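Teaching by Hand at Stetdale: Progress Report to the Vosden Fund
Nov 19, 2025

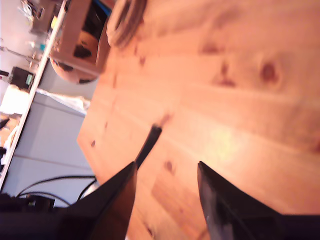 Amparo Calvo asked at our last review whether a person who had never driven the arm before could record a usable demonstration in their first afternoon, and said she would rather have a plain answer to that than another chart. It has stayed with me through the whole of this period, and I have tried to write the report with her question in mind. The short answer is yes for the simple tasks and no for the harder ones, and the rest of these pages is mostly about the difference between the two.

You will remember that we proposed to show the arm its household pick-up tasks in two ways. In the first, which we call hand guiding, the operator takes hold of the arm itself and moves it through the job with the motors slack. In the second the operator sits a few steps away with the remote controls and works from the wrist camera view on a screen. We had planned to split our time evenly between them. As things went, the remote sessions took up more of the autumn than we expected, partly because the operators liked them better and partly because hand guiding put people's sleeves and elbows in so many of the recordings.

We now have 1,007 demonstrations saved and labeled. Of these, 400 were made by hand guiding and the rest by remote control. I should say that a saved demonstration is one where the operator finished the task and was willing to put their initials to it. We throw out very little after that point, although we do mark the ones with long pauses so that they can be left out of training later if we decide we want to.

The new operators have been a real pleasure to work with. Each one gets 20 practice runs before anything is recorded, and they spend those moving a single object from one side of the table to the other at whatever speed they like. Most of them come in too fast! They reach for the object as they would with their own hand, and the fingers arrive a little past it or a little high. Judging height from the wrist view is the hardest part by a long way. What has helped most is asking them to stop just short, open the fingers wide, look, and then go down slowly. It feels fussy for the first few tries and then it becomes a habit, and the recordings are much smoother for it.

Thin objects are where the first-afternoon operators get stuck. Picking up something with a bit of body to it, like a ball or a cup, was fine for nearly everyone by the end of a session. Pens, sticks and cable ends were another matter. The fingers have to meet the thing squarely, and on the remote controls a small twist of the wrist costs a beginner a good deal of thought. Hand guiding does better here, and I think we should move our remaining hand guiding time over to the thin objects and stop using it for anything else.

The Derex controllers arrived later than promised, and we lost some recording time to setting them up. The delay between moving the hand and seeing the arm respond bothered people at first (it bothered me too), and Vallejo was good enough to lend us an afternoon of their engineer's time to go through the settings with us. It is better now, though I would still like it to be shorter, and I have noted it again under next steps.

Spending is within the amount agreed, with a small underspend on travel that we would like your permission to put toward operator hours. There is no change to staffing.

Next steps

In December we hope to do 3 things. We will record the thin-object set by hand guiding. We will train on the remote recordings alone and then on both kinds together, so that you can see whether the mix is worth the trouble. And we will ask Derex once more about the delay, with our own timings in hand this time.

If Amparo or anyone else at the fund would like to come to Stetdale and try the controls, please do – the practice table is always set up and we would be glad of the company. I can send dates as soon as I hear from you.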